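Week 4: Edges, margins and the bits we leave alone

Right, settle in. Last week I went on far too long about colour and we never got to spacing, so I'm starting with it today and colour can wait its turn. If you missed the session, the notes are in the usual folder, and the exercise with the Lenitz poster is still due!

What I'd like you to think about is how much of a room, a page or a wall is doing nothing. I used to find this very hard. When I laid out my first leaflet (for a tea shop called Torka, long gone now) I filled every scrap of it, and then I put a border round it in case anyone felt short-changed. The owner loved it. Customers held it at arm's length and squinted.

So, margins first. Take a sheet of A4 and draw a text block with 10 mm all round. Now do another with 25 mm. Read the same paragraph in both and notice where your eyes go at the end of each line. Most people in last year's group slowed down on the first one and blamed the typeface, poor thing.

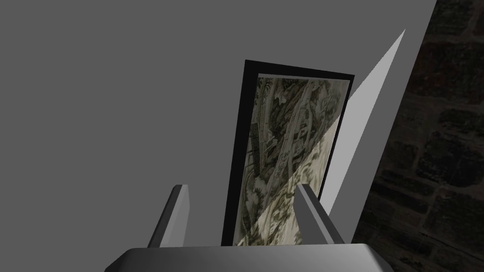
The same goes for hanging things on a wall. A small print can hold a big bare wall perfectly well if you give it room, and two prints hung too close will start to read as one lumpy object. Try 80 mm between small frames to begin with, then 100 mm, and live with each for a day or two before you reach for the hammer again. I've got a hallway full of filler because I didn't.

A word on plain against busy. Rough surfaces such as brick, stone or heavy wallpaper already have a pattern of their own, so anything you put near them has to compete. A thick, simple border helps a lot. A fussy gilt one usually doesn't, though I've seen it work once, in the dining room at Beaulieu House, where everything was so over the top that it all sort of evened out.

Homework, please. Find one wall, one page and one shop window, and sketch each as plain blocks, shading in only the parts that are meant to be looked at. No detail, no lettering, and a soft pencil if you have one (I like the Tesine ones but any will do). Then write a few lines on which has the most breathing space and whether you think it was planned.

Reading: the chapter on page layout in the course pack, up to page 247. Skip the part on grids for now, we'll do those properly with rulers next time. Bring scissors too!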